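Mwakalinga Sorting Project
Progress report to the Evach Fund, second reporting period

Summary

Work in this period concentrated on the perception and planning software for the sorting arm. The data collection target has been met, the grasp planner has been rewritten, and the first full trials of the combined system have begun. One item, the operator console, is behind schedule and is discussed below. Spending remains within the agreed budget.

Data collection

The project plan called for 800 recorded episodes by the end of June. The team at the Gritwood site completed these in May and continued recording, and the data set now stands at 3642 episodes. Each one has been checked for missing joint readings and for gaps between the camera stream and the arm controller. Episodes that failed either check were removed before the total was taken. The records are stored in the Lastum format agreed with the Fund at the start of the grant, so that other grant holders can read them without conversion. 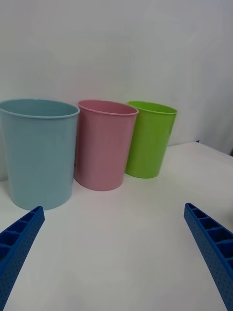
Perception software has been the larger part of the effort. The earlier version located bins from a fixed overhead camera and lost them whenever the arm passed between the camera and the table. The new version works from the wrist view and keeps an estimate of every bin rim as the arm moves. Bins standing in a row remain the harder case. With blue, pink and green bins of the same basic shape placed close together, the pink rim can hide part of the green one, and the software must complete the hidden curve from the part it can see. Colour is used to separate neighbouring rims, and the shared shape is then used to fit each of them. The method is less reliable under strong side lighting, and further recordings will be made under those conditions.

Planning and control

The grasp planner now rejects any approach that would bring a finger into contact with a neighbouring bin. Planning takes longer as a result – in the worst cases the arm pauses noticeably before moving. The control loop runs at 100 cycles per second and was not changed in this period.

Risks and delays

The operator console is 2 weeks late. The delay arose from a change in the logging library, which required the replay screen to be rewritten. We do not expect it to affect the final delivery date, and no additional funds are requested.

Next period

The team will complete the console, repeat the trials with bins in mixed positions and issue the first release of the planner to partner sites. A short note on the rim fitting method will be sent to the Fund with the next report.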